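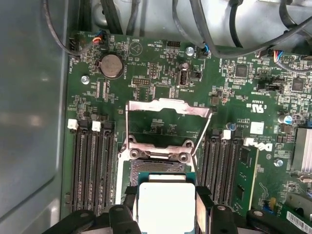

Rattana Chuensuk says I should just buy a new computer, and that she has now said so in three separate comment threads, one of which was about soup.

Posted in March by Olivares
Home Archive Soup Complaints Older posts

She has a point. I've been typing this blog on the same desktop for long enough that the letters on the keyboard are a matter of faith. It takes 5 minutes to start in the morning, which I have reclassified as a feature. I put the kettle on, I feed the cat, I stand at the window and judge the parking. By the time I see my desktop background I'm a fully formed person.

What bothers me about replacing it is everything that comes with the replacing. My last laptop wanted to know my birthday, my phone number and how I felt about personalized ads before it would let me look at my own tax return. The old machine has never asked me anything except whether I'm sure, and I'm usually not.

Then there are the files. I have over 2000 photos on there and I'd guess 100 of them are any good. There's a folder called "New Folder" inside a folder called "Sort This." There's the save from Flarkeo, the farming game I played through an entire winter in Pava when I was supposed to be looking for work. My turnips are still in the ground. I can't explain to a salesperson that I need to be able to visit my turnips.

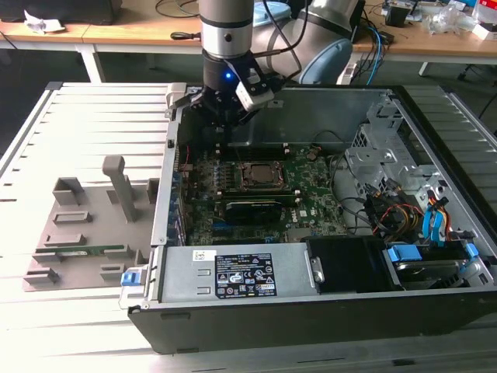 Desktop case on its side, CPU socket showing, no cooler.

My father kept a lawn mower for 20 years on the same theory. Each spring he'd lay it out on a sheet in the driveway and talk to it in a low voice, and each spring my mother would leave the Wusard catalog open on the kitchen table, at mowers. They never discussed it. He outlasted the catalog, and the mower outlasted the lawn, which they paved.

I used to think this was stubbornness, and it was, but I think he also liked knowing which noise meant what. I know my computer's noises. The low hum is fine. The rattle is fine if you press on the left side. There's a click in the evenings that I've decided not to look into.

I did go to the store last month to price a new one. The young man there was very nice and asked what I mostly used a computer for. I said writing, and arguing with Rattana. He showed me something built for gaming with lights in it. I told him I'd think about it and went and bought a mouse pad.

Last updated in March: the click is now in the mornings too.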